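Filed under: Celebrity Sightings > Reader Forum
Print this thread | E-mail to a friend

Keegan Vachon skipping his own premiere in Berstead?

mothballed_fan
24 April 2019
So the Skondora premiere went ahead with no Keegan. Co-star Emerson Leite did the whole carpet alone and told everyone Keegan was "resting." Two hours later someone sees him in a bucket hat and ski goggles buying a pretzel. Resting from what, chewing?

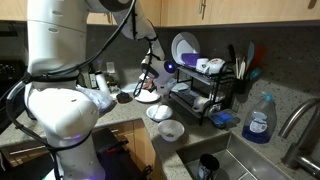

gladys_on_aisle_2
My cousin was in the pretzel line and swears it was him. Ski goggles, in April, in a town with no hill. If you don't want to be looked at, dress like a dentist. I'm typing this with dinner half started, a plate sitting out on the counter and a crumpled plastic bag there too, and even I look more put together than that hat did. She asked for a selfie and he said he was "Hubert." He signed the napkin Keegan.

Chan_Fan_100
It wasn't him. Keegan is 5 inches taller than the guy in that clip. People see goggles and lose their minds.

mothballed_fan
The guy was bending over to get mustard, Chan.

pepperidge
I don't blame him for hiding. There were some 200 people outside his hotel in December, one of them with a tuba. I'd wear the goggles too.

Chan_Fan_100
Then stay in and order room service. You don't get to be mysterious AND want a pretzel.

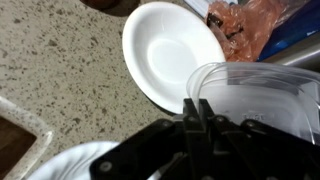

Clear plastic food container, close up.

gladys_on_aisle_2
Room service in Berstead is a man named Gus and he stops at nine.

pepperidge
My money's on a fight with the director. Kiyoshi Kikuchi thanked everybody by name, down to the driver, and left out his leading man. That's not an accident.

mothballed_fan
He also left out Emerson, who was standing right beside him holding his coat.

Chan_Fan_100
Still not him in the goggles. I'll believe it when I see the napkin.

gladys_on_aisle_2
She blew her nose on it. She had a cold.

More from the Reader Forum
Emerson Leite's carpet shoes: brave or borrowed?
Kaan Dursun seen leaving Memeck by the kitchen door
Worst celebrity disguises, part 2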